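The minister was due at the palace at 10, and by a quarter past I was still standing in the hallway with his good shoes in a plastic bag.

I was only the second interpreter on that trip. First interpreter had eaten the fish on the plane, so there I was, four years out of school, about to carry a conversation between two governments that hadn't sat in the same room since before I was born. Sornov in October is all drizzle and flags. They'd hung ours upside down along the main avenue, and our protocol man spent the whole ride whispering about it into his phone.

The President of Sornov came out to meet us himself, which wasn't in the schedule. He was smaller than on the stamps. He shook the minister's hand, then mine, then took the bag of shoes from me as if it were the gift.

Well, what do you do? I looked at the minister. The minister looked at his feet (he had on the brown pair, the ones with the split sole) and said, very evenly, "Tell him they are from Wulico, where we make the best shoes in the region."

So I told him. I have translated treaties since then, whole fishing agreements with 13 annexes, and nothing has ever come out of my mouth so smoothly. The President opened the bag right there, turned one shoe over, and pressed the heel with his thumb. Then he said a word I didn't know.

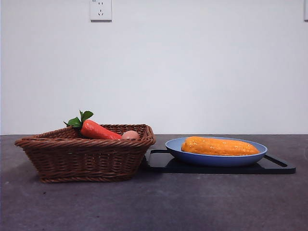 I asked him to repeat it, and he did, slower and louder, the way you'd talk to somebody's grandfather. It was a Jia valley word, I found out later, and it means something you only lend to family. At the time I panicked and said "durable." The minister beamed. "Yes! Very durable!"

They talked for up to an hour after that – border crossings, the Allard bridge, who would pay for the lights on it. The bag sat on the table between them the whole time. When we got up to leave, the President handed it back to me, patted my arm, and said he'd expect the minister to wear them when he came again in the spring.

In the car the minister changed shoes without a word. Then he asked me what durable was in their language, and I had to tell him I'd look it up.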